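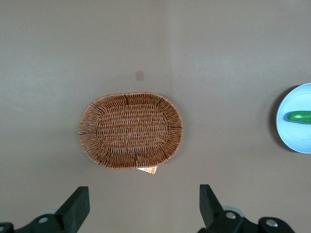
An oval woven basket on a gray tabletop.

How Does a Cemetery Work?

By Azlan Nasution
April 24, 2021
For readers 8 to 12, and any adults reading over their shoulders

If you have been to a cemetery, it was probably with a grown-up who told you to walk, whisper and stop touching things. Those are reasonable rules. They don't leave much room for asking questions, though, and a cemetery is a place that gives you plenty of them. Who decides where everybody goes? Why are some stones tall and some flat? Do they run out of room? Who mows?

I grew up two streets from Torkby Cemetery, on the hill above the town of Lomcombe, and I asked all of those. Some of the answers took me thirty years to get. You can have them in ten minutes.

Cemetery, graveyard, churchyard

People use these words as if they were the same, and most of the time it does no harm. If you want to be picky (I do), a churchyard is the land around a church. When people are buried in it, it's a graveyard too. A cemetery is usually a separate piece of land, set aside for burials, with no church needed.

"Cemetery" comes from an old Greek word for a sleeping place. "Graveyard" comes from "grave" and "yard," and you could have worked that out without me.

In the old days, many towns buried everyone next to the church. Then the towns grew, the churchyards didn't, and things got crowded in a way I will not describe to you before lunch. So in the 1800s a lot of towns bought land out past the last houses and made big new cemeteries there, with trees and winding paths. Families took picnics to them on Sunday afternoons. There weren't many public parks yet, and the sandwiches tasted the same.

It's a map with grass on top

A cemetery looks like a field with stones in it. To the people who run it, it looks like a map.

The land is divided into sections, often with a letter or a name. Each section has rows. Each row has plots, and a plot is a space for one grave, or sometimes for a whole family. So a grave has an address, a bit like a seat at a ballpark: section, row, number. Nobody checks your ticket.

Torkby was laid out for 4,000 plots. So far 3,474 of them are taken. All of this is written down in a large green book in the office, and these days in a computer as well. The book has never once needed to be restarted.

You may notice that 4,000 plots does not mean 4,000 stones. Plenty of graves have no stone at all. Maybe the family couldn't afford one, or didn't want one, or had a wooden marker that rotted away long ago. The book still knows where those people are. If your family ever goes looking for a great-great-grandmother and finds only grass, ask at the office before you give up on her.

Who owns the ground?

When a family buys a plot, they usually aren't buying land the way you'd buy land for a house. They are buying the right to be buried there. You can't put up a tent on it or grow pumpkins. I asked about pumpkins when I was nine and was given a very firm answer.

Some of the money from each plot often goes into a savings fund, and that fund helps pay for looking after the place for years and years. It's an odd sort of shopping when you think about it. You pay for somebody to cut the grass long after you've stopped noticing whether it's long.

In some countries the right to a grave only lasts a set number of years, and then the family can renew it. In others, including most of the United States, it's usually meant to last for good.

Digging

Yes, I know. This is the part you skipped ahead to.

You have likely heard that graves are six feet deep. Some are. Many are not. How deep a grave has to be depends on the local rules, the kind of soil, and whether another person is going to be buried in the same plot later on. A lot of modern graves are closer to four or five feet.

Most digging is done with a small backhoe, the same kind of machine that digs trenches for pipes. Where the paths are narrow or the graves are close together, people still use shovels. The hole has to have straight sides and be the right size, and it has to be in the right place, so the digger checks the map, then checks it again. It's a job where you'd like to be correct the first time.

Afterward, the soil is put back, and it sits in a mound for a while. This worries some children, who think that something has gone wrong. Nothing has. Dug-up soil is fluffier than packed soil, so it takes up more space. Rain and time press it down, and then grass is planted.

Not everyone is buried in a coffin. Some people are cremated, meaning that the body is turned to ash by very strong heat. A person who has died can't feel anything, so neither burial nor cremation hurts. The ashes can go in a small grave or in a special wall with little doors, called a columbarium. That word used to mean a house for pigeons. The Romans thought the two looked alike, and I can't say that they were wrong.

Reading the stones

A gravestone may also be called a headstone, a tombstone or a marker. They all do one job, which is to say who is here.

Nearly every stone has a name and two dates. The first is when the person was born and the second is when the person died. The little line between them has to stand in for everything else, including school, breakfast, falling in love and the dog.

After that, it's up to the family. You might see:

"Beloved wife of," followed by somebody's name. On older stones the husband sometimes gets bigger letters than the wife does, even on her own stone. You are allowed to have an opinion on this.

"Aged 6 yrs. 2 mos." Before modern medicine, many more children died young, and old cemeteries have a lot of small stones. It can be a surprise to find someone your own age. If it makes you sad, that's a perfectly good way to feel, and you can tell the person you came with.

Carvings. A lamb often marks a child's grave. Ivy can stand for memory. Two hands clasped together can mean goodbye, or hello again later, depending on who you ask. An anchor might mean hope, or it might mean that the man was a sailor and liked boats.

An epitaph, meaning a few words about the person. Some are from holy books and some are poems. The one I like best at Torkby belongs to a piano teacher named Hutapea, and it says "She Could Hear You From the Kitchen." I never had a lesson from her, and I still sit up straighter when I go by.

Stone carvers charged by the letter in many places, which explains why so many old epitaphs are short. It also explains "Wm." for William.

And carvers made mistakes. Stone has no eraser. If you look closely at old markers, you may find a letter squeezed in above the line with a little pointy mark under it, just as you would fix a spelling test.

Why are some stones flat?

Two reasons. Some families like them. And mowers like them very much. A flat stone can be driven over, while an upright one has to be trimmed around. The newest section at Torkby has 385 upright stones, and each one needs trimming in the growing season. By August, the person with the trimmer has strong feelings about upright stones.

What do people leave there?

Flowers, mostly. In Jewish tradition people often place a small stone on the grave to show that they have visited. Coins turn up on the graves of soldiers and sailors. In Mexico and many other places, families come for the Day of the Dead with candles, marigolds and food the person liked. Some Chinese families visit in spring for a festival called Qingming, when they sweep the graves clean and bring offerings.

People also leave toys, notes, baseballs, and once, at Torkby, a full set of encyclopedias. It was removed after the rain got to it. Most cemeteries have rules about what can stay and for how long, and the rules are generally on a sign by the gate that everyone walks past.

Please leave things where you find them, even the good ones.

What happens when it's full?

Cemeteries do fill up. When they do, they don't close like a store. They simply stop selling new plots. People can still be buried in plots their families already have, and visitors still come, and the grass still grows.

Some full cemeteries turn into very good places for wildlife. Trees get to be old there and hardly anyone builds anything. The town of Drendora, down the valley from us, has a cemetery that filled up long ago, and it has more owls than the rest of the town put together. Bats, foxes and rare lichens like old burial grounds too. Lichen is the crusty stuff that grows on stone, and it grows so slowly that a patch the size of a dinner plate may be older than your grandmother. Don't pick at it.

If you go

Walk on the paths when there are paths. If you have to step on grass, go between the rows when you can, but don't panic if you step in the wrong spot. Everyone has, including the people who work there.

Don't climb on or lean against the stones. Old ones can be loose and they weigh more than you do, and more than your teacher does.

If there's a funeral going on, keep your distance and keep your voice down. You don't have to hide behind a tree. I did that once, and it looked a lot more suspicious.

Read some names out loud, if you like. It's allowed. Bring paper and a pencil and copy down an epitaph, or draw a carving. Rubbing a crayon over paper on the stone used to be popular, but it can damage soft old stone, so ask at the office first.

And if you have a question, ask somebody who works there. They spend their days with very quiet company and most of them are glad to talk. Just don't bring up pumpkins.

Words to know

Plot: the space set aside for a grave.
Epitaph: words on a gravestone about the person who died.
Cremation: turning a body to ash with strong heat.
Columbarium: a wall or building with spaces for ashes. Formerly, pigeons.
Lichen: slow, crusty, and older than it looks.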